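Workshop notebook — ball bench, kicking tee trials
May 30, 2021
Entered by Makis Mavromatis
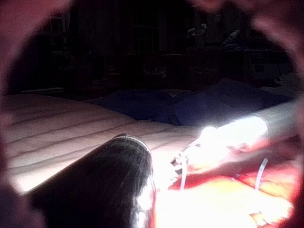
Brandes wrote back overnight on the shared sheet and wants the tee heights redone before anyone talks about grip, on the grounds that a kicker who is standing wrong will blame the ball every time. Fair point! I had been itching to get straight to the leather, but the tee comes first, so the tee is what got done today.

What we have on the bench: the Clovedura practice balls (the older batch, laces re-tied in January), the new Sornley balls, and the two tees we molded ourselves, the low one and the lower one. I set everything to 13 psi with the good gauge and let the balls sit in the same corner until they'd all settled. One of the Cloveduras had dropped a hair by the time I came back. Topped it up, marked it with tape, keeping an eye on it.

Low tee first. The ball sits up nicely but tips if you breathe on it, and the prongs are a touch too far apart for the Sornley, which has a skinnier nose than I expected. It wants to lean toward the laces. I shaved the inside of the front prong with the half-round file, three or four strokes at a time, trying it after every pass, and on the fifth go it just sat there, perfectly happy, tilted back the way kickers like it. I may have cheered.

Lower tee: no filing needed for either ball, but the base plate is too slick on the bottom. On dry turf it skates. I roughed it up with coarse paper and it still skated, so next I want to try little molded studs, very short, maybe just a ring of them near the edge. (Note to whoever does the next pour: the mold has room for this, the lip is thicker than the drawing says.)

Then the swing rig, which is my favorite part of any day. We have now put 1,370 strikes through it since the new spring went in, and the release is as crisp as it was at the start. I did a short set on each tee with each ball, same spring setting, same foot angle, and measured where each one first touched the net. The Sornley bunches up beautifully. The Cloveduras wander a bit to the right, and I think that's the laces, which sit proud on that batch and catch the foot block if you don't line them up dead straight. When I did take the trouble to line them up, most of the wander went away. Lovely result, and it tells us something about how kids should be taught to set the ball, too.

Spoke to the Grirkis people about the spring. They say it's good for some 2,000 strikes at our setting and to swap it early if the sound changes. It has a very clean snap right now and I made a recording on my phone so we have something to compare it to later. It's in the shared folder under "snap."

Back to Brandes and the heights. I measured from turf to the bottom tip of the ball with the ball seated, since measuring the tee alone tells you nothing once the prongs have flexed. The low tee comes out higher than we've been writing down all spring, because the old figures were taken with nothing on it and then somebody (me) added the ball in by guesswork. So every low tee entry before today should be read with that in mind. I've put a pencil star next to them and haven't changed any numbers. Please don't change them either, I'd like to see the old ones next to the new ones.

For the same reason I'd like us to stop calling them low and lower. I kept mixing them up in my own notes and had to go back twice. Red tape and blue tape? I'm open to anything that can be read from across the bench.

A few loose things before I forget:

The foot block has a nick in the toe. Doesn't reach the strike area yet. Turn it end for end when the spring gets changed.

Net clip at top left is tired and pops off on the hard settings. Zip tie for now.

We need more bladders for the Clovedura batch. The slow leaker is a valve problem, I'm nearly sure, and I'd like to open it up and find out.

If we go ahead with the studs I'd want 1,000 strikes on the studded base before letting the school squad have it. They are not gentle, and I want it to come back in one piece. They've been very patient about it, and their holder has already asked twice if it will work in rain. I said I'd love to know that myself.

Next session: studs, wet turf tray, and a proper go at grip, with Brandes's blessing this time. I've left the Sornley balls on the rack at pressure so we can see what they read when we're back. Gauge is in the top drawer, please put it back in its sleeve.

Recent entries
Re-lacing the Clovedura batch
New spring in the swing rig
Pouring the lower tee, second try
Which gauge do we trust?
Net distances, winter sheet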